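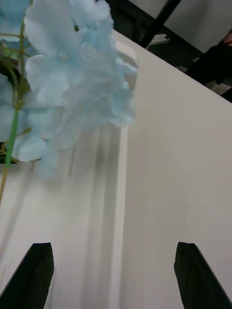

Can a visitor go to Gallardo without an appointment? On the open day in September everybody can walk in from the street, and in the other months you must write to them first.

I went with my sister, who has a small shop for home decoration. Gallardo makes and arranges artificial flowers for hotels and shop windows. I expected one big hall, but it is several rooms on two floors, and the stairs between them are very steep. We arrived at 2 in the afternoon, when the second group started.

Our guide was Montserrat Carrasco. She has worked there for 20 years and began at the cutting tables. She showed us first the store of fabrics. The rolls come from a supplier called Etska, and each one has a paper label with the color number. There are 291 colors in the book. My sister wanted to buy the book, but it is not for sale.

After that we went to the arranging room, where visitors may touch the flowers. I liked very much the pale blue ones with ruffled petals, which have thin edges that let the light come through. The red roses are another kind of work. Their petals are of a velvety synthetic cloth, and from near you can see the threads in it.
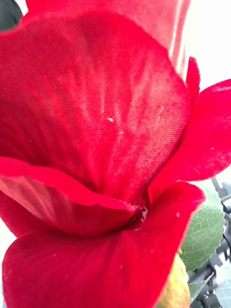 Montserrat explained to us that a rose is built from the center to the outside. The first petals are closed tightly and the last ones are curled with a warm tool. She let me try with one petal. I pressed too long and it became flat, so she gave me a second one, and this I took home in my pocket.

We asked also how to clean such flowers. For dust she uses a soft brush, always from the center out, and for the leaves a cloth with very little water. She does not recommend the sprays.

At the end there was coffee and a small sale table. My sister ordered stems from the Skalline series for her window. The delivery takes seven working days.

To come by bus, get off at Trekititz and walk up the hill. The entrance is on the side street, behind the bakery. Bring a jacket, it was quite cold in the fabric store.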